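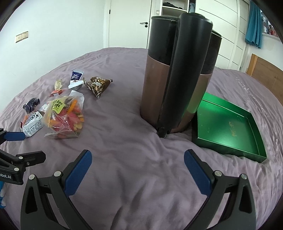
Why do defectors from a ruling party so often end up running the place afterwards? They already have the phone numbers: the generals, the customs bosses, the bloke who runs the central bank.

Home | Blog | Reading list | About me

Filed under: World politics, Rants
Posted by Sabina Patwary, August

I got into this with my friend Arūnas on Wednesday night after we'd both read the same long article on transitional governments, and I'm still chewing it over (he's stopped answering my texts, fair enough!). His line is that you can't rebuild a ministry with people who've spent 8 years in exile giving talks in hotel ballrooms. Someone has to know where the payroll is kept.

And look, I do get that. When you sack every official above a certain rank you end up with a lot of angry, armed, unemployed people, and the rubbish doesn't get collected either. But there's a big gap between keeping the woman who runs the water board and handing the top job to a fella who signed the arrest orders until the month before last. Foreign governments seem to blur the two all the time, mostly I think because the second fella speaks good French and has been to dinner.

What I'd love to read is something on the middle layer, the deputy governors and district judges, and who gets to stay on. If you know a decent book, please leave it in the comments. Under 200 pages would be a kindness, I've still got 50 to go on the last one Eglė lent me and she wants it back.

Older posts | Newer posts | 4 comments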